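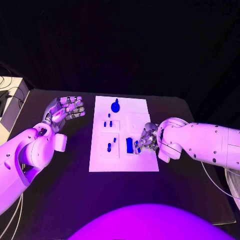
Attachment 1 - Cimine board with the blue parts on it, upper right square empty

Ticket 632
Product: Cimine board, white, with blue parts set
Bought from: Chidiac
Opened: 28 Apr 2022
Status: Solved

Subject: Small pegs lean, one part won't go into the upper right square

Hi Stitis support,

I've had the Cimine board for a while now and mostly I love it, so please don't read this as a big complaint! But two things are bugging me and I can't find either of them in the leaflet.

First, the upper right square. You'll see it's empty in my attachment. The part I want to keep there is the tall rectangular block, the one standing on the right half of the board nearer the front. It will not sit down in that square. It goes in at one corner, rocks, and then I'm poking at it like a kid with the wrong puzzle piece. I've tried it turned every way I can think of.

Second, the little pegs. I keep two of the small ones together in the upper left square and they stand up okay if I leave them completely alone, but as soon as I slide the board even a bit (our tabletop is dark and pretty slick, so it slides easily) the thinner one goes over and usually takes its neighbor with it. The bigger peg with the rounded top, down in the lower left square, never does this. Neither does the round piece with the knob that I keep at the far end, but that one has a nice wide base so I guess it wouldn't.

What I've tried so far:

Wiped out all the squares with a damp cloth and let them dry overnight. No change to either problem.

Turned the board around so the far end was toward me. The block still rocks in the same square, so it isn't the table.

Laid a steel ruler across the board to see if it had warped. No daylight under it anywhere that I could find.

Put a folded piece of paper under the thin peg. It stood up fine for a day and then the paper got lost, so that's not really a fix.

Is the block supposed to fit up there at all? And is there some kind of liner for the small pegs? I paid extra for the full parts set from Chidiac and I'd rather not send the whole thing back over one square.

Reply from Stitis parts desk

Thanks for the clear write-up. The tall block belongs on the right half of the board, where you have it. The upper squares are smaller than the lower left one and are meant for small pegs. However, a part should not catch at one corner only. Please run a fingernail along the inside edge of the upper right square and tell us if you feel a ridge. For the pegs, please look at the bottom of the thinner one. It should be flat.

My update

Well, I feel a little silly about the block. Fine, it stays where it is. But I did the fingernail test and yes, there IS a ridge! It's in the corner of the square closest to the middle of the board, and it's so low that I can't see it, only feel it. So even if the block was never going to fit, something's not right in there.

The thin peg has a tiny bump on the bottom, off to one side. I set it on a piece of glass and it spins if I flick it. The one next to it sits dead flat. I checked the very small one that stands by itself in front of the round piece too, and that's flat as well.

Do I sand the bump or leave it for you? I have some 700 grit in the drawer, and some much coarser stuff I'm scared to use.

Reply from Stitis parts desk

The 700 grit is fine. Lay the paper on glass, hold the peg upright and make light circles. Stop as soon as the bump is gone. For the ridge, fold a corner of the same paper and work only on that spot. If you want more grip, we sell the Celance liner sheet, which you can trim to fit the upper squares.

My update

Did the peg first. Took me maybe two minutes and I kept stopping to check it on the glass - no more spinning. It's back in the upper left square with the other one and I've pushed the board across the table a bunch of times on purpose. Both still up!

The ridge took longer, mostly because my fingers are too big for that corner. I ended up wrapping the paper around a coffee stirrer, which worked great. The surface is a touch duller there now but you have to go looking for it.

I ordered the Celance sheet anyway for the upper right square. You can close this one, thanks for the help.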